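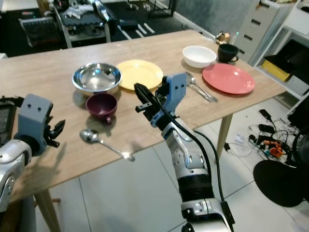

The Hulano dining table is the standard model supplied by Lender for staff kitchens, training flats and small shared dining rooms. It is made for everyday use, and its proportions allow a full set of tableware to be laid out without crowding the room around it. The top has a light oak color, and the front corner is slightly rounded, so that people may pass close to the table safely. The pale wooden legs are set beneath the top, one of them angled under the side. A steel mixing bowl, a yellow plate and a pink plate, mugs and cutlery can remain on the surface together while a meal is being prepared or cleared.

Description

Hulano was introduced as the successor to the Melnyk table, which remains in service at many sites. The two share the same height and may be placed end to end where a longer surface is required. Customers who do so should note that the Melnyk top was finished in a slightly darker tone and that the difference will be noticeable in daylight.

Each table is delivered with the top fully finished and the legs packed separately. Assembly requires two people and the key supplied in the carton. The legs should be tightened by hand first, then fully tightened once the table is standing on a level floor. All fixings should be checked again after the first 50 days of use, and whenever the table is moved to another room.

Dimensions and capacity

Length of top: 1,380 mm
Seating: up to 6 persons, with chairs placed at the ends
Legs: wood, pale finish
Top: wood, light oak color
Warranty: 2 years

Seating for four is recommended where the table will also be used for food preparation. Chairs are not included. The Hustau stacking chair has been tested with this table and fits fully under the top when not in use.

Care of the surface

The top should be wiped with a soft damp cloth and dried at once. Mild dish soap may be used. Scouring pads, bleach and oven cleaners will damage the finish and are not covered by the warranty. Pans taken directly from the stove must be placed on a mat or trivet. Cups and mugs may be set directly on the surface for the length of a meal, but standing liquid should not be left overnight, particularly near the edges – the finish is thinnest there.

Plates with an unglazed foot can leave fine scratches when they are dragged. Lifting them is advised, and felt pads are available from the parts desk for heavier bowls. Light marks may be treated with the repair wax sold for this model. Deeper damage should be reported to the service department before any sanding is attempted.

Ordering and delivery

Orders are accepted from institutions and private customers. Delivery is made to the ground floor entrance unless carriage to the room has been requested on the order form. Packaging will be taken back on request. The carton should be inspected before the delivery note is signed, and any visible damage written on the note itself.

Replacement legs and fixings can be ordered singly. Please quote the code printed on the underside of the top. Parts for the Melnyk table are still held in stock, although its tops are no longer made.

Page last revised 06/04/2025

14 shares
3 comments

Related items

Melnyk dining table – spare parts
Hustau stacking chair
Hulano bench, short
Repair wax, light oak
Felt pads, mixed sizes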